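Fold on the Bed, and Fold Low
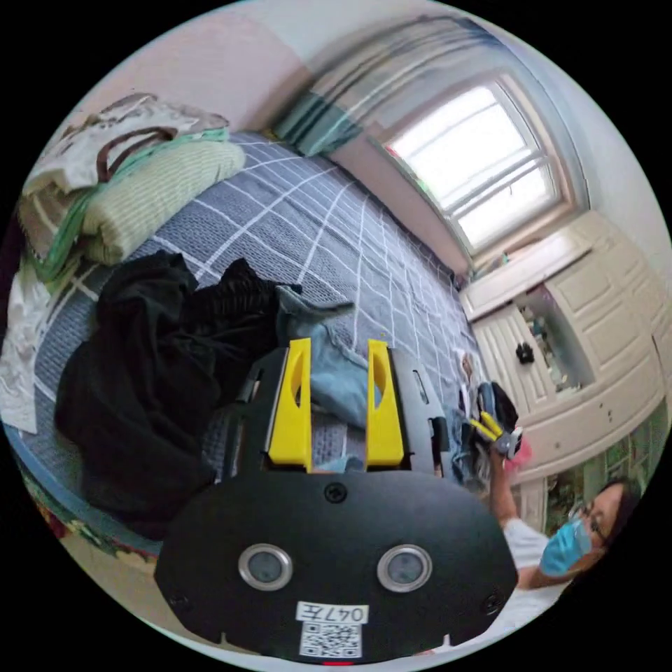 Photo: Sitstead Home Desk

Most advice on folding laundry assumes a table. The standard argument is ergonomic: a table stands at elbow height, a bed does not, and bending over a mattress for the length of a full load is hard on the lower back. I accept the premise and reject the conclusion. For a household of ordinary size, the bed is the better work surface, provided it is made first and the pile is kept to one side.

The case rests on area. A table in a small apartment gives you space for one garment in progress and one stack. A double bed gives you space for the unsorted pile, the garment in progress and several stacks, all visible at once. Black clothes are the clearest test. Heaped together they are hard to tell apart, and on a narrow surface the heap has to be lifted and turned to find a sleeve. Spread along one side of a bed, it can be pulled from at any point.

A checked bedspread helps more than a plain one. The printed lines work as a rough rule: lay a hem along one line, fold to another, and the next piece can be matched to the same width. I measured the shelves in my own wardrobe at 40 cm deep and now fold everything to that limit. Before I did this, the front row hung over the edge and the door would not close.

Denim should be folded first. It is heavy, it holds a crease, and it makes a stable base for a stack. Knits go last. The Ornum method, which was taught at the Plirnville adult school when I lived there, reverses this order on the grounds that knits stretch while they wait. In 10 loads done each way I found no difference in the knits and a clear difference in the stacks, which leaned when the denim was on top.

The objection about the back is real. My answer is to kneel, or to sit on the edge of the mattress and work sideways. A load of 41 pieces done this way gave me no trouble. The same load done standing and bent did.

A second objection is that a bed invites delay, as the pile can be pushed aside at night. This is true of chairs as well, and of the Sandu folding rack I bought for the purpose, which held one sweater from January to April. A bed at least has to be cleared before anyone can sleep in it properly — a deadline no rack imposes.

Two conditions apply. Move pillows and bags to the head of the bed before starting, and open the wardrobe before the first fold, so that finished stacks go directly to a shelf.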